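Looking after a pair of hand-held grippers
Student project report, second term
Maëlys Hoarau

1. What we were asked to do

The Ellum grippers came with a setup sheet from Gulik that promises 2000 open-and-close cycles between checks. I did not believe that figure, and my part of the project was to find out how often the pair really needs attention.
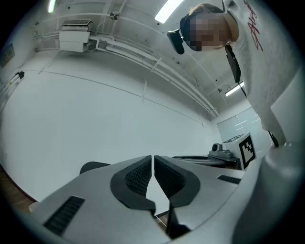
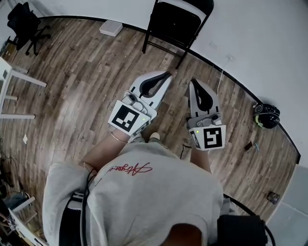

2. Setup

Each gripper has black pads on its fingers and its own square marker, and the two markers carry different patterns. The sheet says to switch on, wait for the green light and start. I would not trust the light on its own. In July it came on every time, including the morning when one set of fingers was closing off centre.

My start-up check takes 6 minutes:
Wipe the pads with a dry cloth.
Close the fingers slowly and look along the gap.
Check that the marker plate does not rock.
Follow each cable by hand from plug to plug.

3. What wore out

We ran 240 cycles a day and wrote down every fault. The pads were the weak point -- on the second day one had begun to lift at its edge. Strachan, the supplier, called this normal bedding-in. Perhaps, but it got worse until we stuck it down again. The trigger springs gave no trouble.

4. Repair

The pad was cleaned, glued with Sultel adhesive and left clamped overnight. It held for the rest of the trial. That was one pad, so I would not call the repair proven.

5. Suggested interval

I would check the pads every 200 cycles until someone has better numbers. The longer interval may suit the springs, though we stopped well short of 2000 cycles and cannot say. The next group should log left and right separately, as our early sheets mixed the two.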